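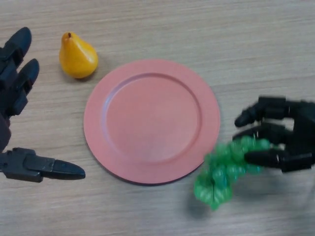 BOLLSKA OPENS SCHOOL LUNCH SIGN-UP FOR FALL, ADDS FIVE NEW PICKUP SITES

FOR IMMEDIATE RELEASE
August 15, 2023

Bollska, the family meal service based in Ander, has opened sign-up for its fall lunch program. Five new pickup sites. Same price as last year. First boxes go out the week school starts.

Families in Ander and Isel can register now, online or on paper at any pickup site. Sign-up stays open until all 3780 weekly boxes are spoken for. Last fall the program ran at 2125 boxes a week and had a waiting list before the end of August, so early is better.

What's new this year

The new pickup sites are all in Isel, where parents have been asking for something closer than the drive to Ander. Two are at grocery stores, one at the branch library, one at the rec center and one at the bus station on Ignacio Street. All are open after work hours. The bus station site opens earliest and closes last - good for anyone commuting into Ander.

That brings the total to 13 sites across both towns.

The menu has changed too. More fruit, fewer packaged snacks. Pears, plums and apples come from growers in the Ignacio valley while the season lasts, then stored fruit through the winter. The bean wrap is back by popular demand. The tuna pasta is gone, and we heard you on that one. Sandwich bread is now baked the night before instead of two days ahead.

Each box covers one child for one school day: a main, a vegetable, a piece of fruit and something small and sweet. Drinks not included. Vegetarian and dairy-free boxes can be picked on the form and cost the same. For nut allergies please call before signing up. Our kitchen doesn't use nuts but some suppliers do, and we would rather talk it thru with you first.

How it works

Sign up for the days you want. Any mix of days is fine. Boxes are ready the evening before and go straight in the fridge at home. Bring a cooler bag if you have one. Can't make pickup? Send a friend or neighbor with your order number, no ID needed.

Changes and cancelations are free up to noon on the day before pickup. After that the box is packed and we can't refund it. Boxes not collected by closing time go to the evening meal program at the Ander shelter.

Snow days: if the schools close, your box is credited to the next week. You don't have to do anything.

Help with cost

Reduced-price boxes are available at every site, old and new. Check the line on the form. No paperwork, no proof of income, and the box looks the same as everybody elses. Reduced-price places are set aside from the start so they won't run out before the full-price ones do.

Families who got a reduced price last year still need to fill in a new form. Last year's forms do not carry over.

Tasting evenings

Bollska will hold open tastings at the Ander kitchen and at the Isel rec center before school starts. Kids welcome, in fact kids preferred - they are the ones eating it. Small portions of every main on the fall menu, plus a comment card. Last year's cards are the reason the carrot salad lost its raisins. Free, no sign-up, doors open until the food is gone. Dates are posted at the pickup sites and on our website.

Parking at the kitchen is tight. The lot behind the Ander post office is a short walk and free in the evenings.

Also hiring

Evening packers and two part-time drivers for the Isel route. Packing shifts are short and fit around school hours or a day job. Drivers need a clean license, van provided. Ask at the kitchen or use the jobs form on the website.

About Bollska

Bollska cooks and packs weekday meals for families in Ander and Isel. The lunch program runs through the school year, with a break in winter and another in spring. All cooking is done at the Ander kitchen.

Media: press visits to the kitchen can be arranged in the mornings, before packing begins. Please contact the Bollska office in Ander at least one day ahead. Closed shoes required on the kitchen floor, hairnets provided.

###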